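The Night the Kitchen Stopped Listening

Madhu Dixit was eating a sandwich when the left arm quit. The right one carried on for 5 more minutes, which she considers the insulting part.

Dixit runs the kitchen bench at Singhal, a small automation outfit in Clernberg, where two arms are learning to put food away and clear up dishes. The software, called Osa, had gone 600 runs without a stoppage. On run 601 it lost contact with one arm, logged the fault as "minor" and went on giving orders to a machine that wasn't taking any.

Nothing broke. But a stalled arm still holding its pose, beside one that assumes its partner is moving, is how people get their knuckles rapped, and Dixit had been reaching for the rice.

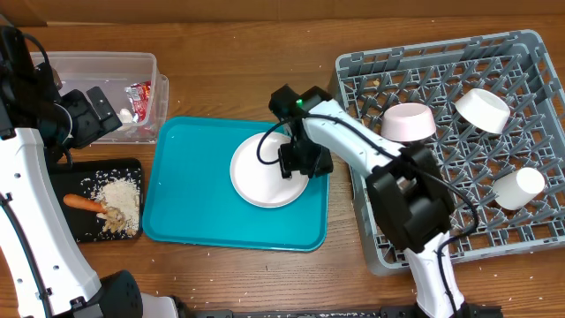

What the log said

The log ran to 1,184 lines. The useful one was near the end: a watchdog timer, meant to halt both arms if either went silent, had been switched off in December for a demo. The demo went well. The timer stayed off.

"I found the note reminding us to turn it back on," Dixit says. "It was in my handwriting."

The fix took 2 lines of code and a long meeting. Now silence from either arm stops the pair, and the setting can't be changed without a second person's password. Stellska, which supplies the controllers, has asked for a copy of the log - all of it, poor souls.

Rice still gets everywhere. That one is filed as minor, too.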